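29 Jun 2021

The slides from my group meeting talk are finally cleaned up, so I'm putting the short version here for the few people who asked.

The question was whether our torsion balance at Cliser is limited by thermal noise in the fiber or by something duller. Bernadette Gallagher took the long run in February with the old tungsten fiber, and her spectrum sat a factor of 3 above the thermal curve below 4 mHz. I had assumed this was tilt coupling. Fitzgerald Schumacher thought it was residual gas, and he was mostly right.

We repeated the run at lower pressure, with 2000 seconds per segment and 200 segments. The excess dropped by a little over half. Tilt accounts for part of what remains, and I don't have a good story for the rest. Magnetic coupling is still possible, and the shield has a seam I don't like.

The analysis code is a mess but it runs. I moved the segment fits over to Prida, which handles the gaps better than my own script did. The one thing to watch is the window function, as the default leaks power into exactly the bins we care about.
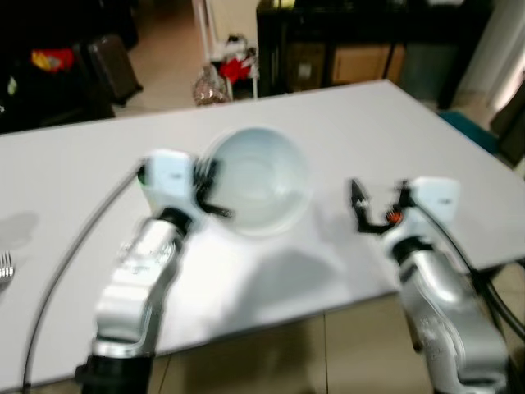
*White bowl on the table, arms on either side.*

Next is the seam, then a run with the fused silica fiber if the one we have survives mounting. I still owe Bernadette a corrected version of the second plot, where the axis label has the wrong units.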